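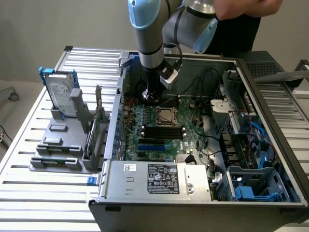
On its side with the cover off, processor socket and memory slots in plain reach.

Velberg slatted aluminum work table, reviewed 2025-03-13

I paid 300 for a table full of gaps, then spent an evening dropping screws through them. Otherwise I like it. An open Dell board in its black chassis lies flat and stays put, and the slats take clamps anywhere along their length. Velberg says it holds up to 100 kilos; my computers and I have no plans to check. The Saarela bench at 1,449 has a solid top and a drawer – lovely, if you hate money. Leveling feet are stiff. Buy a magnetic tray with it.

Four stars.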